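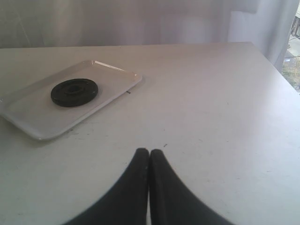

Slide 1. Wrist view, seal in tray.

Speaker notes: Mundoner bench kit review
Slot is 20 minutes plus questions. Notes follow slide order. Version of 2025-11-20.

Slide 1, opening
Leave the picture up while people sit down. Black seal, flat in a white tray, fingers closed and empty. State the scope: one arm, one two-finger gripper, one wrist camera, sold as a kit with the Puvar software included. We reviewed it as buyers. Mundoner supplied no loan unit and saw no draft.

Slide 2, what is in the box
Arm, base plate, gripper, wrist camera, controller, power supply, one spare pair of fingers. No table and no lighting. The base plate has four slots and the bolts are not supplied. The manual gives 37 pages to installation and two to maintenance.
Price as quoted to us in June: 4,000 for the kit, 1,579 for the second-year service plan. The plan is optional. Without it, Puvar updates stop at month 12 and the arm keeps running on the last version installed. Say this slowly, it came up twice at the dry run.

Slide 3, setup
Bench time from unpacking to first motion was one afternoon. Most of that went on camera calibration, which has to be repeated if the camera bracket is loosened for any reason. The bracket screws are under the cable clip. Mark them with paint before you start.
The calibration routine rejects poses near the wrist limit and does not say which pose it rejected. Workaround: run it in batches of five.

Slide 4, small flat parts
Refer back to slide 1. The two things to point out are the thick outer ring and the center hole. A planner can offer a grasp across the outside or a grasp with one finger in the hole. Puvar ranks by width by default and will usually propose the outside grasp. The ranking can be changed per part in the part file.
Black part on white tray is a friendly case for segmentation. A white part on the same tray is a different test and we did not run enough of those to report.
The tray has a raised rim. Enter the rim height as a keep-out or the approach angle will be wrong near the walls. The tray template in Puvar assumes vertical walls. Ours slope.

Slide 5, larger and uneven parts
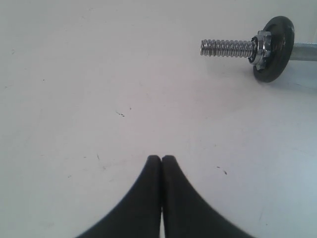
Metal parts are the harder half of the review. Shiny threads break up into light and dark bands under soft light, and an edge detector can read the bands as separate objects. The fix in the part file is to raise the minimum region size. Lowering the exposure also helps, at the cost of detail on anything black.
Second point is the view itself. When a part runs past the side of the image, Puvar fits a box to the visible portion and puts the center in the wrong place. There is a "reframe before plan" option. It is off by default. Turn it on.
Third point, payload. The rated figure is for the arm without the gripper. Subtract the gripper and camera before you pick a test weight.

Slide 6, log summary
518 logged cycles over the review period. Handout has the table by part type. Do not read it out.
If asked about failures: the log records a closed gripper as a completed grasp unless the width check is enabled. We enabled it partway through, so the early rows are not comparable with the later ones. They are shaded in the handout.

Slide 7, alternatives
Manole: similar reach, camera sold separately, better documentation. Furngate: service only, they install and maintain, monthly contract, three-year minimum. We had a Furngate quote and no hands-on time, so keep to what the quote says.

Slide 8, recommendation
Suitable for a lab or small shop with someone who can edit a part file. Not suitable for unattended use as shipped. Buy the spare fingers at the same time as the kit, lead time on them was longer than on the arm.

Questions. Repeat each one into the microphone. Backup slides 9 to 11 cover calibration settings, part file syntax and the bracket drawing.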